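Search the guide Search Clear Advanced

Droseo Visitor Day Guide
Part 4: Running the Bread Demonstration

Applies to the Tokwood open days. Last revised 8 March 2024.

Part 3 got the arm switched on and homed. Part 4 covers running it in front of people who have come a long way and were promised a robot. Read it through once before the doors open. Reading it aloud to a waiting crowd has been tried, in May, and went over poorly.

4.1 Before visitors come in

1. Wipe down the white table. A few specks will survive. Let them.

2. Set out one roll and one basket. Leave a clear gap between them so that visitors can see there is some distance to cover.

3. Check that the basket is empty. Look inside it. Business cards have been found there.

4. Load program 2434 from the Oei menu. Program 2433 is the calibration dance, and it is long.

5. Set the travel speed to 200. The dial goes up to 700, and someone in the front row will ask about this. The answer is no.

CAUTION: Keep visitors behind the tape whenever the arm has power. Parents will tell you their child is very careful. The child goes behind the tape too.

4.2 Running the demonstration

6. Announce what is going to happen in one sentence. "The robot will put the roll in the basket" is enough. Do not say "simple," as it invites comment if things go badly and disappointment if they go well.

7. Press Start and take your hand off the panel. Compare the table and the wrist view on the second monitor with these.

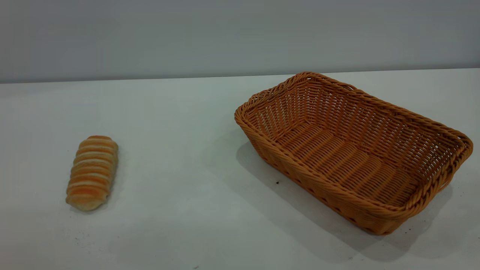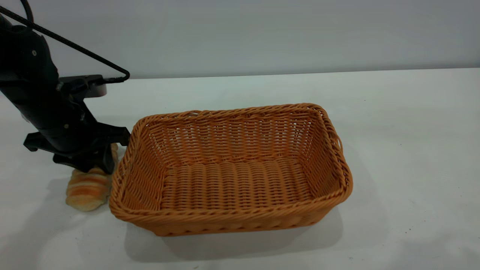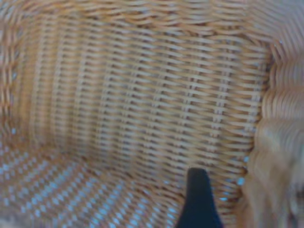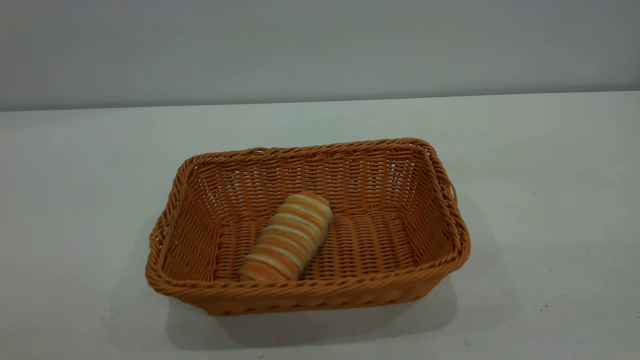 8. Wait for the arm to park before you say anything. Applause does not stop the program.

9. Invite one visitor to look at the table from behind the tape. If they ask whether the roll is real, tell them it is not for eating and move along.

NOTE: In the wrist view, the weave of the basket can fill the whole screen, with a dark finger poking up from the bottom. Visitors often take this for a fault. Tell them they are looking into the basket from very close up, and give them a moment to become interested.

4.3 If it does not go as announced

Roll missed: Press Hold, then Return. Put the roll back by hand once the panel light is green. Resist the urge to explain gripping to the audience while doing so.

Basket nudged: Small shifts are fine. If the basket has moved by more than its own rim, stop and set it back.

Cable pulled tight: Press Hold and look at the wrist connector. A cable that runs straight is acceptable. A cable that is lifting the connector is a matter for the Geltgate service desk.

Nothing happens: See step 4. If the right program is loaded, see step 7, in particular the part about pressing Start.

CAUTION: Never reach over the table to help the arm finish. It does not need the encouragement, and the stop bar will trip and end the session for everyone.

4.4 Between groups

10. Take the roll out of the basket and return it to its starting side.

11. Clear the run counter. Visitors read it, and a high number leads to questions about whether the roll is tired.

12. Refill the leaflet rack by the door. Leaflets left on the demonstration table will be treated by the program as table, with results.

13. After the last group, park the arm, switch off at the wall and sign the sheet. The sheet has a box for remarks. Past remarks include "fine," "fine," and "see other sheet."

Related items
Part 3: Powering Up and Homing the Arm
Part 5: Packing the Arm for Transport
Tape, Signs and Where People Will Stand Anyway
Oei Menu: Program List
Geltgate Service Desk: What to Have Ready Before You Call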